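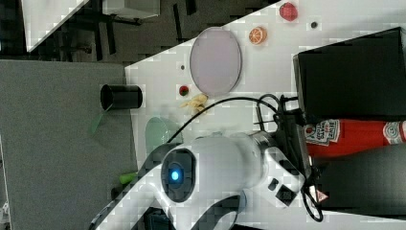

Search this site Enter keyword Go

Water pressure to drop in east Wilport while Ilta Road main is replaced

7/9/20

Homes and businesses on the east side of Wilport will have lower water pressure at night while crews replace the main under Ilta Road. The work runs from the pumphouse at the river end to the junction with Quarry Street and is expected to take 12 weeks.

The existing pipe is cast iron and has been repaired several times at the joints, most recently in May, when a split near the curling rink closed one lane for two days. The town's engineering department said in its notice that further patching would cost more over the life of the pipe than a full replacement. The new main will be plastic, with a wider bore and fewer joints.

Segura, the contractor, will lay the new pipe beside the old one and keep the old line in service until the new one has been flushed and tested. Each section will then be switched over at night, between 10 p.m. and 5 a.m. Pressure will fall during those hours but most properties should not lose supply. Where a full shut-off is needed, a card will be left at the door at least 2 days ahead.

Upper floors on Millrace Avenue and the top end of Quarry Street will notice the change most. These streets sit near the upper limit of the zone and already run at lower pressure than the rest of the neighbourhood. Households with a tankless water heater should check the minimum flow rate in the owner's manual, as some models will not light when the flow is too low. Dishwashers and washing machines may take longer to fill.

Water may be cloudy or a light brown colour after a section is switched over. The department advises running the cold tap in the bathtub until it clears and holding off on laundry, particularly whites. Hot taps should be left closed until the cold water is clear so that sediment is not drawn into the tank. Tap screens can be unscrewed and rinsed if flow stays weak the next day.

The project also covers hydrants and valves. Hydrants along the route will be moved back from the curb to the inside edge of the sidewalk, where they are less likely to be struck by plows. The old gate valves will be taken out and Prirkana valves fitted in their place. The same type was used on the Harbour Street job and can be turned from the surface with a standard key. Service lines will be renewed as far as the property line. Owners who want the private side replaced at the same time can arrange it with a plumber of their choice, but must apply for a permit before the trench outside their address is filled.

Ilta Road will stay open to one lane of traffic controlled by signals. The speed limit will drop from 60 km/h to 40 km/h on the stretch north of the rail crossing. Parking will be removed on the river side only. The eastbound bus stop at the library will move to the far side of the intersection, and garbage and recycling should be put out at the usual time, as crews will carry bins to the end of the work zone.

Pavement over the trench will be temporary at first. Final paving is left until the ground has settled through a winter, and the lane markings will be repainted then. Boulevards will be topped with soil and seeded in the fall.

A map of the sections and the switch-over order is posted at the town office and the library. It will be updated as each section is finished.

Related items
Harbour Street valve work complete
Lawn watering rules: odd and even days
How to read your water meter
Quarry Street sidewalk repairs put back to fall
Hydrant flushing schedule, east and centre zones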